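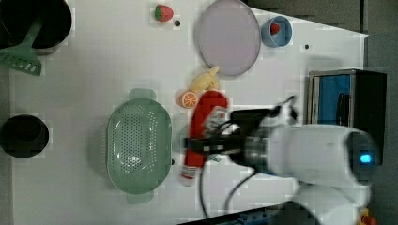
Toy food and kitchenware on the demonstration table at the Lurnville open day.

Kitchen Tips from the Robot Table

Visitors to the Ikport open day in Lurnville were invited to watch a robotic arm handle toy food among plates, cups and pans. Many of the habits that help a machine at this kind of work serve a home cook equally well. The household advice desk has collected the following suggestions.

Clear the route first. Before lifting anything hot or heavy, decide where it will be put down and move whatever stands in the way.

Hold long items at the middle. The gripper was set over the midsection of a red toy shaped much like a sausage. Kitchen tongs should be placed the same way – a sausage held by one end swings and may drop back into the fat.

Give the colander its own place. A wide oval model with flat handles takes up a good deal of counter. Keep it beside the sink and leave both handles free.

Use a small cup for small pieces. Berries, garlic cloves and cut herbs roll or scatter on an open counter.

Keep cords out of the work area. Run the cord of a mixer or kettle behind the appliance, and never over the front edge of the counter.

Choose contrasting colors. Pale food is easier to see on a dark board, and a brightly colored spatula is quickly found beside a black pot.

The Tornent hall seats 32 visitors per session, and sessions last 24 minutes. The next open day is planned for December. Printed copies of these tips are available at the Witkowska desk by the main entrance.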